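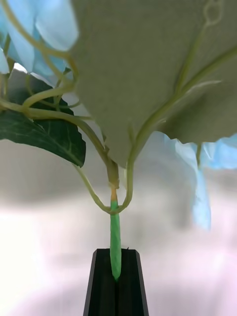

Fig. 1. Artificial hydrangea stem, green floral tape at the lower end, underside of the big leaf at upper right.

Fake Flowers, Real Room: Fixing Up the Finar Hall Reading Corner
Project report for Everyday Design Studio
Written by Jonalyn Dela Peña, with Kamran Yousafzai and Chaltu Gebru
Instructor: Sewwandi Jayasinghe

1. How we ended up with hydrangeas

Our assignment was to pick one shared spot on campus and make it nicer for under $50. We picked the reading corner on the second floor of Finar Hall because all three of us nap there (sorry, Professor Jayasinghe) and it's kind of a sad little place. It has two armchairs, a low bookcase and a window that faces a brick wall. Kamran wanted to paint. Chaltu wanted a rug. Painting needed a permit from the building office and the rugs we liked ate the entire budget, so we started talking about plants.

Real plants were my first idea and I still feel a bit guilty about giving up on them. The window gets hardly any sun, and the building is locked up over the long breaks. My own track record is two dead pothos and one cactus I'd prefer not to discuss. So we went artificial, and once we said that out loud everybody got weirdly excited.

2. Shopping

We set ourselves $44 to spend and kept the rest back for tape and emergencies. Chaltu and I took the bus out to Urnville, the big craft place past the stadium, and spent way too long in the floral aisle. I had no idea there were so many kinds of fake flower! The roses were all a little too shiny for me, and the lavender shed on my sleeve. The hydrangeas won because one stem fills up so much space. You get a big puffy head and wide leaves, so a handful of stems already looks like a bouquet.

We came home with hydrangea stems, a roll of green floral tape, a bag of pebbles and a gray stoneware vase from the clearance shelf. The total was $40 even, and I'm still proud of that.

3. Getting the stems ready

I figured you just stick them in the vase. Nope. They come squashed flat, and the leaves all point the same way, so they look like they've been in a suitcase. We spent a whole evening on Chaltu's floor bending things back.

Leaves first. The leaves on ours have a matte, fabric-like look, and if you flatten one completely it looks like felt cut out with scissors. We bent each one a little along the middle rib and then curled the edge with our fingers. A slight curl is plenty. Kamran went overboard on his first one and it looked like a taco shell, so he had to iron it between two dish towels on low heat and start again.

Then the little branches. There's a thin pale green one in Fig. 1 that loops down below where it joins the stem and comes back up the other side. It bends easily if you go slowly, but I'd stay away from the knobby joints. I forced one near the joint on another stem and it popped right off. We glued it, and you can only tell if you know which one it is. I like the loops left loose anyway. Plants in my grandmother's yard never grew in straight lines, and a couple of wandering bits made the bunch look a lot less like it came out of a box.

Last, the ends. We wrapped the bottoms in the green tape, stretching it as we went around so it would stick to itself. The tape is a much brighter green than the stems, which are more of a yellowish green, and there's a tan-orange stretch right where the tape stops. Chaltu hated this color jump. I didn't mind it, since the vase was going to hide it, and we had a pretty long debate for something that ended up an inch under the pebbles. If you're using a glass vase, though, side with Chaltu and buy a paler tape.

4. Arranging

Sewwandi (she told us to call her that) came by while we were setting up and gave us the best tip of the project: put the tallest stem in first, turn the vase, and don't add a second one until you've looked at it from every chair. We did it sitting down, standing up and from the hallway. From the armchairs you see mostly the undersides of the leaves, a soft gray-green, and I ended up liking that side better than the tops.

Our first try was too even and looked like a helmet. Pulling two stems forward and letting one lean over the edge of the vase fixed it. Pebbles went in after that, up to the neck, to stop everything from sliding around.

5. What people said

We left a notebook on the bookcase through most of May. Natnael Alemneh, who runs the front desk in Finar, wrote that he'd tried to water them. Somebody else wrote "nice but dusty already," which was fair. Another person drew a very good snail. The comment we argued about most said fake plants are depressing and we should have put in a lamp. Kamran agrees with them! I think a lamp would help too, but with $4 left over it wasn't going to happen this time.

6. What we'd change

I'd dust sooner. A dry makeup brush works fine on the leaves, and a hair dryer on cool is faster for the flower heads. I'd also buy one more stem, because the side facing the window is still a bit thin and we've been covering for it by turning the vase. Chaltu wants it in the record that she still wants the rug.

The arrangement is staying in the reading corner over the summer. Kamran has the leftover tape, and the glue is in the studio cabinet, second drawer, if another branch comes off.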